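LEIA-ME: garras de mão Matlow, kit doméstico

Oi! Se você chegou até esta pasta, provavelmente recebeu uma das nossas garras amarelas e pretas e quer saber como deixar a bichinha em ordem antes de gravar. Eu cuido da manutenção do kit desde o começo e escrevi isto aos poucos, entre um conserto e outro, então tem partes detalhadas demais e outras que ainda estou devendo (a seção de calibração do punho, por exemplo, fica para depois de July... de julho, desculpa, o modelo do relatório está em inglês e eu já escrevo tudo misturado).

Versão deste arquivo: 29/05/2019

O que tem na pasta

dados/ guarda as sessões brutas, uma subpasta por sessão
calib/ guarda os arquivos de calibração, um por garra
pecas/ tem os desenhos dos dedos e dos suportes laterais
notas/ é o meu caderno de oficina digitado, com erros de digitação e tudo

O conjunto Brutorberg, que é o que a maioria de vocês vai usar, tem 300 sessões de manuseio de roupa e tecido dentro de casa: pegar, levantar, estender, dobrar. Tudo feito por gente segurando a garra na mão, em quarto e sala de verdade, com cadeira de plástico no caminho e colcha estampada por baixo.

Antes de ligar

Confira primeiro o adesivo com o QR code. O número dele tem que bater com o nome do arquivo em calib/, e eu insisto nisso porque já perdi uma tarde inteira com os arquivos de duas garras trocados (culpa minha, estavam na mesma caixa). Se o adesivo estiver descolando, limpe com um pano seco e me peça outro. Por favor, não cole fita transparente por cima! O reflexo atrapalha a leitura e depois sou eu que fico raspando cola.

Depois passe para os dedos. Abra e feche a garra devagar, sem nada no meio, e veja se os dois encostam por igual na ponta. Quando um chega antes do outro, o tecido fino escapa justamente na hora de levantar.
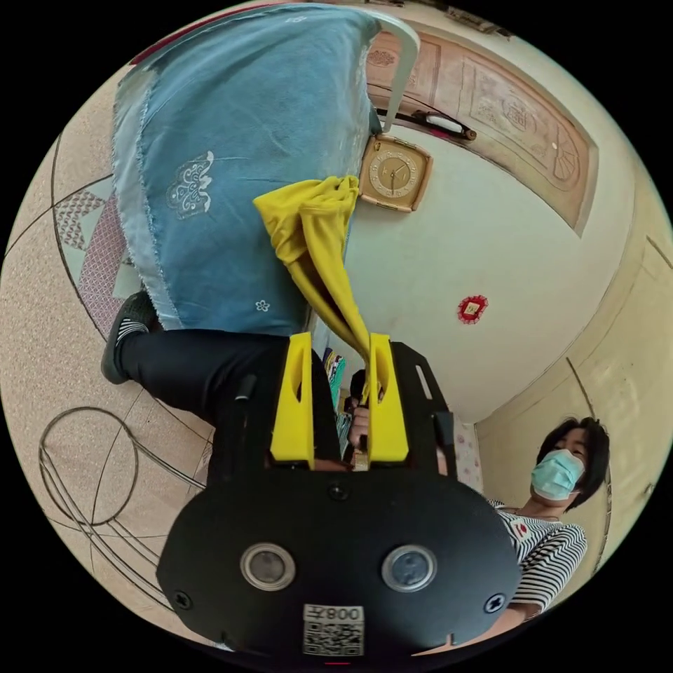 Para ajustar, solte os parafusos da base do dedo só meia volta, alinhe com o calço Shawky de 3 mm que vem no estojo e aperte de novo alternando os lados. Meia volta mesmo! Se soltar tudo, a mola pula e você vai procurar peça embaixo da cama. Aconteceu comigo duas vezes na mesma semana.

O cabo é a outra coisa que dá dor de cabeça. Deixe folga suficiente para o braço subir acima da cabeça, senão o conector trabalha forçado e a gravação começa a falhar do nada. Eu costumo erguer a garra o mais alto que consigo, girar o punho para os dois lados e só então prender a presilha.

Limpeza

Roupa solta fiapo, e fiapo adora se enfiar na fenda dos dedos. No fim de cada bloco de gravação passo um pincel macio ali e nas placas laterais. Moletom é o pior de todos, jeans quase não dá trabalho, e lã eu nem quero comentar. Álcool pode no corpo preto, com o pano só umedecido. Nos dedos amarelos, não: eles ressecam e perdem a aderência.

A lente pede pano de óculos e paciência. Marca de dedo na borda quase não aparece na tela pequena, mas depois, no computador, fica aquela mancha leitosa em todas as sessões do dia.

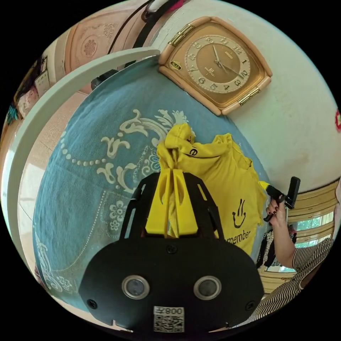 Quando trabalham duas garras juntas, faça a verificação completa nas duas, mesmo que só uma tenha dado problema. O İlker Kırmızıgül, que monta os suportes na oficina da Grurnmont, me ensinou a comparar a força das duas no mesmo pedaço de pano: uma pessoa segura, a outra puxa de leve, e depois trocam. Se um lado escorrega sempre, o dedo dele está gasto ou a mola cansou. É um teste bem caseiro, mas me ajuda mais do que muita planilha.

Troca de peças

Os dedos eu troco a cada 3.000 ciclos de abrir e fechar. O contador fica no menu de serviço e precisa ser zerado na mão depois da troca, coisa que eu esqueço com uma frequência vergonhosa. A mola aguenta bem mais, então troco só quando o teste do pano reclama.

Cada estojo sai daqui com 4 dedos de reserva, um pincel, o calço e a chave pequena. Se você usar alguma coisa, anote em notas/pecas.txt com o número da garra, que assim eu reponho antes do próximo envio.

Problemas conhecidos

A garra fecha mas não segura: quase sempre é fiapo na fenda. Limpe antes de mexer em parafuso.

A sessão aparece com duração zero: o cabo estava meio solto. Não apague a subpasta, às vezes dá para recuperar o arquivo.

Estalo ao abrir: parafuso lateral frouxo. Aperte com a chave do estojo, sem furadeira nem parafusadeira (sim, já tentaram).

Recalibrar: toda vez que trocar dedo ou suporte. O arquivo antigo vai para calib/velhos, com o nome original, e o novo entra no lugar dele.

Dúvidas, peças e reclamações podem vir direto para mim, pelo canal de manutenção do projeto. Mandem o número do adesivo já na primeira mensagem!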